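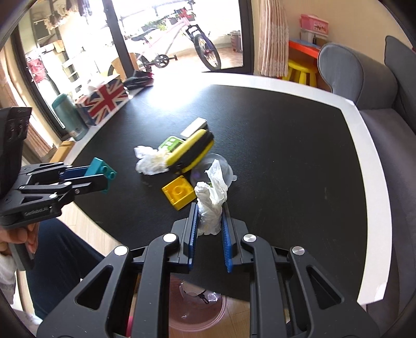
3.2 Small items on the table

Small household clutter makes up most of what people clear from a table at the end of the day, and it is the part that storage studies tend to leave out. Our item set was drawn from the Clekdale survey, in which 46 households listed what was lying on one table at home. The lists came to 1319 entries. Many were things with no fixed place: used tissues, single toy blocks, small cases, boxes and plastic containers.

We sorted the entries by how well each item keeps its shape. A toy building block is the same block however it is set down. A zippered case is nearly as steady, but it looks different from the side than from the top, and the zipper pull may end up anywhere. Crumpled tissue is the hardest to sort. It has no front or back, and two pieces from the same pack seldom look alike once they have been bunched up.

We use cookies to improve your experience on this site. By continuing to browse you agree to our cookie policy. Accept | Manage settings

Items were placed close together, as in the survey homes, and some were allowed to touch or to cover part of one another (Figure 2). The table had a dark top, so pale items stood out and the edges of darker ones were easier to miss.

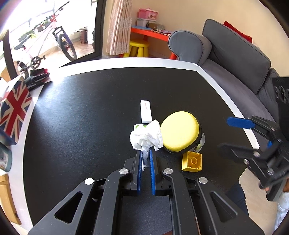 Figure 2. Crumpled tissue beside a round yellow zippered case, with a slim white box and a yellow toy block close by.

Tissue was counted as one item per piece, even where a piece had pulled into two lumps. Of the 566 entries we could assign to a single type, 50 were tissue or paper of a similar kind. The Omoregie scheme places these under waste, while the Drudulska scheme keeps them apart from waste until they are thrown out. We follow Drudulska here - a tissue left on a table may still be in use. Boxes and cases were entered as closed containers unless the household had listed what was inside, in which case the contents were entered on a separate line.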